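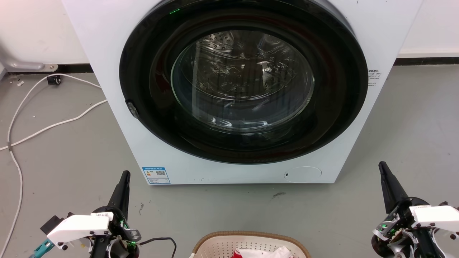 Wendelin Zaugg wrote to ask whether the fingers would mark a glossy door, and whether they can be swapped without taking the whole wrist apart. They can be swapped. As for marks, go slowly and fit the sleeves, which are sold separately.

Rarnik two-arm laundry kit
Sold by Fanell for home and shared workshop builds

The kit gives you 2 arms, each with a gripper and tapered black fingers, plus white covers for the wrists. It is meant for front-loading washing machines and a basket standing on the floor between the arms. You supply the base, the computer and a good deal of patience with cables.

Build time is 15 hours if you have put an arm together before. Allow a second weekend if you haven't. The covers go on last -- check every connector first, as the screws are small and easy to lose.
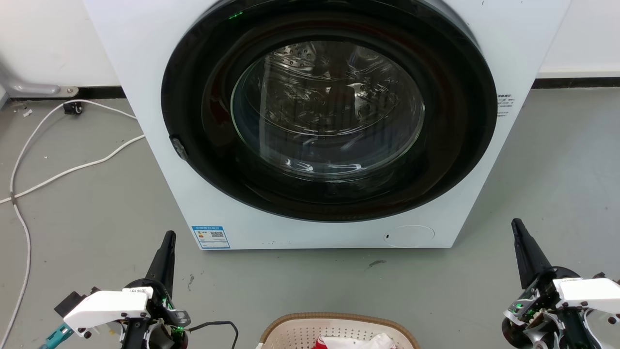
Set the height of the base before you bolt anything down. The grippers need to reach the door and the bottom of the basket, and moving the base later means teaching every position again. Keep the washer's power cable well out to one side.

In the box
Arms, left and right
Wrist covers with screws
Spare fingers, 4
Cable ties, bag of 50
Printed build guide

Not included: base, computer, finger sleeves, basket.

Spare parts are listed under Trultwood fittings. Questions about wiring go to Hermine Zürcher at the Fanell bench.

Page updated 17 Feb 2025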